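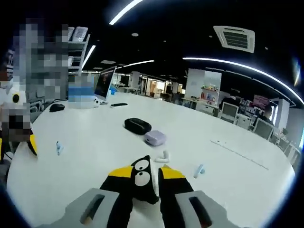
Wostbridge Shared Rooms Upgrade
Progress report to the Famier Fund, period ending January
Prepared by Tuva Strand, project manager

1. Status

Work at the Raltby building is on schedule, apart from the ventilation package. Spending is within the approved budget. No change to the scope is requested in this period.

2. Work completed

The ceiling in the ground-floor room has been lined with acoustic panels. Speech was hard to follow when the room was busy, and this was the main complaint in the user survey attached to our application. Reverberation will be measured again once the door seals are in, using the same microphone positions as the baseline test.

Lighting on the ground floor has been rewired into three circuits, so the window side can be dimmed separately. The old fittings hummed and were replaced. Switches were moved to the hallway end and labelled.

The floor was levelled near the rear exit, where the lip had been recorded as a trip hazard. The new threshold is flush and meets the access requirement in the grant agreement.

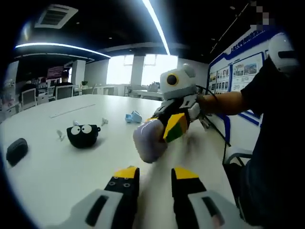 Ground-floor room, Raltby, large white table.

3. Work in progress

Ventilation is six weeks behind. The supplier, Wysocka, delivered ducting in the wrong diameter and has agreed to replace it at its own cost. The fan unit is on site and in storage. Until the ducting is fitted, the upstairs room is limited to 16 people, and bookings above that number have been moved to the ground floor or deferred.

Seo-ah Na is revising the booking rules. The draft allows a 30-minute gap between sessions for airing and resetting furniture. Regular hirers have been sent the draft and replies are still coming in. Two have objected to the gap on evenings when they follow one another directly, and a shorter changeover is being considered for those cases.

4. Budget

The lighting work came in under its allowance. The floor repair cost more than estimated once the old boards were lifted and damp was found along the outer wall. The two differences nearly cancel out. Contingency has not been drawn on.

5. Risks

Further delay to the ducting would push the final air quality test past the end of the funded period. If the replacement has not been shipped by the next report, we will ask the Fund for an extension covering that test only.

6. Next period

Fit door seals and repeat the acoustic test. Install ducting and commission the fan. Treat and repaint the outer wall. Issue the final booking rules.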